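Stirham Community Pantry – shelf and store check, with my comments
May 22, 2022
Checked by Manuela Mancuso

Fridge temperature
Fine. It read the same on both visits, so I've ticked it. Please keep writing it in the book even when it hasn't changed!

Fire extinguisher by the back door
In date, pin in place. Someone had hung a coat on it (lovely coat, wrong hook) and I've moved it to the hall.

Tins and packets
OK, with a grumble. I pulled 18 items that were past their date, nearly all of them from the bottom shelf where nobody likes bending down. Dented tins are all right if the dent is shallow and away from the seam. If it's bulging, leaking or rusty round the rim, out it goes, and don't open it to have a look first.

Boxes need a proper squeeze at the corners. A soft corner can mean damp, and damp brings weevils, and I really don't want another November like the last one. Small tins and drink cans go at the front where you can read them, boxes behind.
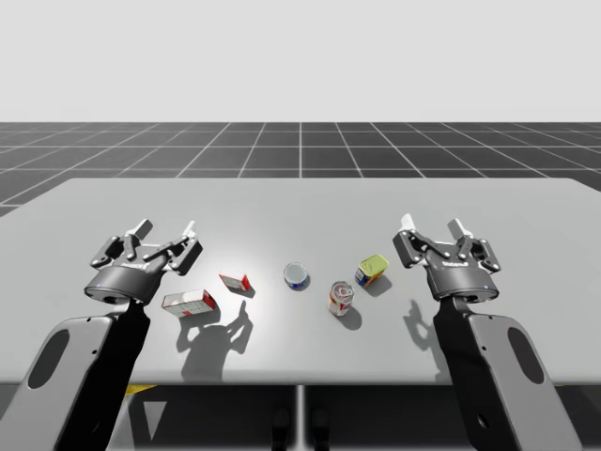 Shelving
Needs work. The Rurnus unit wobbles when you lean on it and one wall bracket has a screw missing. Nothing heavy above waist height until it's mended, please – I've put tape across the top two shelves.

Step stool
Passed. Rubber feet all there, and the catch clicks shut.

Walkway to the back door
Not passed, sorry. Three crates of squash in the way again. I shifted them myself and my back has had words with me.

Next check in 30 days. The bracket can't wait that long, so ring me once the screw's in and I'll pop round to sign it off.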